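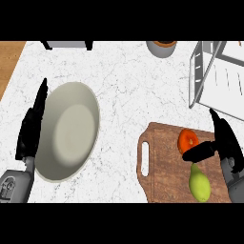

Image: Plutel

May 4, 2021

Tobiloba Aliyu keeps the letters in a blue folder, in the order in which they came. The first one is dated in November, two weeks after the election in Plandness, and it is only four lines long. It says that her registration as a voter "could not be confirmed" and that her ballot was therefore put aside.

"I read it standing in the hallway, with my coat on," she says. "I thought it was for the person who lived in the flat before me. Then I saw my name, spelled correctly, which does not happen so often."

She was one of 409 people in the district whose ballots were not counted that evening. The council seat was won with a difference of 20 votes. Since then Aliyu, who teaches evening classes in bookkeeping and had never before taken part in any campaign, has spent most of her free time on one question: how can a person be on the list in spring, and be missing from it in autumn, without having moved, died or asked for anything?

We speak for almost two hours, first on the telephone and later by video, because she wants to show me the folder. She talks quickly, but she corrects herself when a word is too strong. When I write down "removed", she asks me to change it. "The office says 'not confirmed'. I say 'removed'. You should write both, and the reader can decide."

The explanation of the district office has not changed since winter. Before the election, the office sent a card to every household where the address in its files was incomplete. Whoever did not send the card back within the time was marked as not confirmed. Such a person could still come to the polling station and vote, but the ballot was put in a separate envelope and had to be checked later. For the checking, the law gives the voter five working days to appear with a document.

"Five working days from the election," says Aliyu. "The letter came after two weeks. So when I learned that I had a problem, the time for solving it was already finished."

Did she receive the card? She shakes her head. In her building the flats have numbers with letters, 6a, 6b and so on, and in the files of the office the letter was missing. The card probably went into somebody's box, or back to the sender. She does not know, and she says that she has stopped guessing.

What she did was to go from door to door. She began in her own street and then continued in Zumard, the quarter behind the railway, where many of the older houses are divided into small flats. She carried a school notebook and asked everybody the same three questions: did you vote, did you get a card, did you get a letter. Some people closed the door. One man believed that she was selling internet contracts and explained to her for ten minutes why he was satisfied with his present one.

"I listened to all of it," she says. "After that he answered my questions, and it was a very good answer, because he had kept the envelope with the date stamp."

The date stamps became the centre of her complaint. In the end she had copies from people in eleven different streets, and not one of the envelopes had been posted before the five days were over. With this she went to the electoral review panel, which sits in the old customs building by the river. She had no lawyer at that time. A retired notary from Zumard read her text and crossed out, as she remembers, "every sentence in which I was angry". What remained was two pages long.

The panel heard the case in winter. It found that the letters were sent too late and that this was a fault of the office. It also found that the result should stand, as it was not shown that the ballots would have changed it. The envelopes are still closed, so it is not possible to say for whom the 409 people voted.

I ask if she considers this a victory or a defeat. She thinks for some time.

"They wrote on official paper that the office made a mistake. My mother has put a copy on the wall in her kitchen. But my vote is in an envelope in a cellar, and it will stay there. I cannot call that a victory."

She does not want to say which candidate she chose. During the winter both sides tried to make her one of theirs, she tells me, and both became less friendly when she refused. A group which supports the losing candidate collected 2000 signatures for a new election and asked her to speak at their meeting. She went, but she spoke only about the envelopes and the stamps, and she left before the music. On the other side, a leaflet was distributed in which she was called a sore loser. "I was not a candidate," she says. "What did I lose? I lost my vote, and yes, about this I am sore."

There were also messages of an uglier kind. She mentions them only when I ask, and she would like that I do not repeat them. For some weeks her brother walked with her from the bus stop after the evening class. It has become quiet now.

The second part of her work began in February – the appeal to the regional court. For this one needs a deposit of 1000, which is returned only if the court accepts the case. The money was collected in Zumard within a few days, mostly in small notes. The appeal does not ask for a new election any more. It asks that the five days should be counted from the day on which the voter receives the letter, and that nobody can be marked as not confirmed only because a card did not come back.

The district office did not want to give an interview. In a short written answer it says that the procedure "is being examined" and that the address files will be corrected before the next vote. About the letters, it says that in November several employees were ill.

Aliyu knows this answer. She has it in the folder too, behind a yellow paper which separates the panel from the court. She does not believe in a big plan against the people of her street, and she is a little tired of being asked about it. "Somebody left out a letter behind a number. Then somebody else was ill. Then the post took four days. Every one of them can say, it was not me, and it is even true."

And if the court says no? She has already been told by the notary that it is quite possible. In that case she will at least check the list herself before each election, she says, and she has promised to check it for her neighbours too. Last month she went to the office for this purpose for the first time. Her name was there, with the right street and the right house. At the number, the letter was still missing. She filled in the form for a correction and asked for a stamped copy, and the stamped copy is now the last page in the folder.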